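플론드게이트 연구실 공개일에 다녀와서

2월에 플론드게이트(Plondgate) 연구실이 하루 문을 연다길래 바로 신청했다. 로봇 팔이 춤추는 시연보다 데이터를 어떻게 모으는지가 궁금했는데, 이번 공개일 주제가 딱 그거였다!

안내는 카트리오나 코리건 씨가 맡았다. 이 팀의 연구 방법은 사람이 손으로 한 동작을 기록해서 로봇 정책을 학습시키는 것이다. 흥미로운 건 같은 물체를 두 가지 방식으로 다룬다는 점. 하나는 손에 드는 그리퍼에 카메라를 달아 손끝 가까이에서 찍는 방식이고, 다른 하나는 머리 높이의 시점에서 양손과 탁자를 한꺼번에 담는 방식이다.
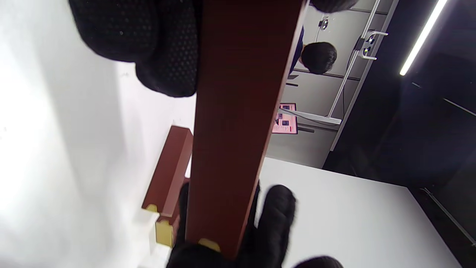
코리건 씨 말로는 손끝 영상만 모으면 양이 빨리 늘어나는 대신, 물체가 가려지는 순간이 많아 모델이 자세를 헷갈린다고 한다. 그래서 프로젝트 이름인 '밀테오(Milteo)'에서는 두 시점의 데이터를 섞는 비율을 바꿔 가며 비교하고 있었다. 지금까지 모은 시연이 2,334건, 그중 검수를 통과해 학습에 쓴 것이 2,000건이라고. 탈락한 나머지도 버리지 않고 실패 동작 분석에 쓴다는데, 나는 이 부분이 제일 반가웠다.

결과 그래프도 봤다. 물체 14종으로 시험했더니 두 시점을 섞은 쪽이 한쪽만 쓴 것보다 성공률이 꾸준히 높았고, 길쭉한 물체에서 차이가 특히 컸다. 에오인 이건 씨가 처음 보는 물체에서는 아직 격차가 들쭉날쭉하다고 솔직하게 짚어 주셔서 오히려 믿음이 갔다.

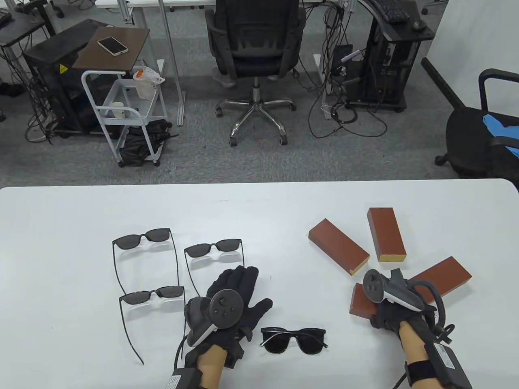

양손에 컨트롤러를 들고 하는 작업. 탁자에는 선글라스와 나무 블록이 놓여 있다.

질의응답 때 장갑 색이 학습에 영향을 주느냐고 물었더니 마누엘라 치릴로 씨가 마침 그 실험을 준비하고 있다고 했다(괜히 뿌듯했다). 양손 동작의 시간 맞춤을 어떻게 하는지도 물어보고 싶었는데 다른 분들 질문이 워낙 많아서 못 했다. 발표 자료는 참가자에게 메일로 보내 준다고 하니, 받으면 시점 비율 실험 부분부터 다시 읽어 볼 생각이다. 다음 공개일에도 꼭 갈 거다!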